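What the arms changed on our bench

I've worked on the returns bench at Oltwood for long enough to remember when it was three people, a kettle of our own and a radio. Stuff comes back, you take it out of the box, you find all the bits, you put the bits where they belong. Glassware, kitchen things, toys, and the little loose pieces that go with all of them. Now there's a pair of arms on the bench as well, and everyone I meet in the pub wants to know if I'm frightened of them.

Well, no. I'm a bit cross with them some mornings, but that's a different thing!

What I'd say to anyone whose firm is about to do the same is that the job doesn't vanish, it moves a foot to the left. I used to pick up small blocks all day. Now I watch small blocks being picked up, and I step in when it goes wrong, and I write down why. My wrists are much better for it. My head is more tired, and I didn't see that coming (nor did my manager, to be fair to him).
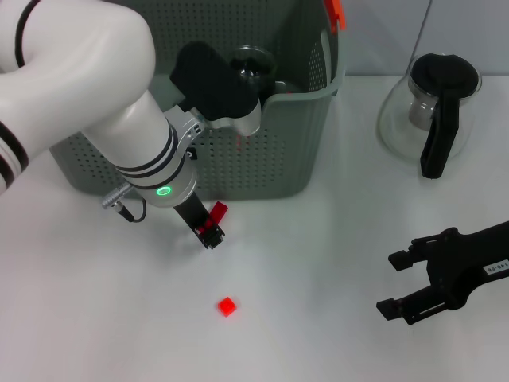

The pay is where I get grumpy. When Triltero sold us the system they came in with slides, and one of the slides said we'd be getting through 2,000 items a week. Lovely. The week I looked it up we'd done 923, and a good share of those had needed one of us to lean over and sort something out. I don't mind that, new things are slow. But the target on the wall is still the one from the slide, and our bonus hangs off it, so we're being marked down for how fast a machine can get hold of a toy brick. That can't be right, can it?

I will say the teaching part is more interesting than I expected. You get an eye for it. Which way up a piece has to be, how near the basket is too near, what a glass lid does to you if you go at it from the side. I'd done all that for years without once having to put it into words, and now people come down from upstairs with a notebook and ask me. It's nice to be asked! I just think that if what I know is worth writing down, it's worth something on the payslip too.
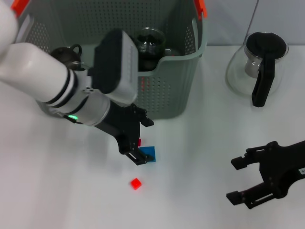 My sister-in-law is at Cerkex, up the road, and they did it the other way about. They had the floor staff in the room before anything was bought, all 6 of them from her section, and they got a new grade out of it with a bit more money. Same sort of machines, same sort of grumbling about them, but she doesn't come home feeling she's training up her own replacement. We were told in June, by email, with the delivery date already in it.

So that's my moan. Keep the arms, I've got used to them. Take the number off the wall, and talk to us before you order the next pair.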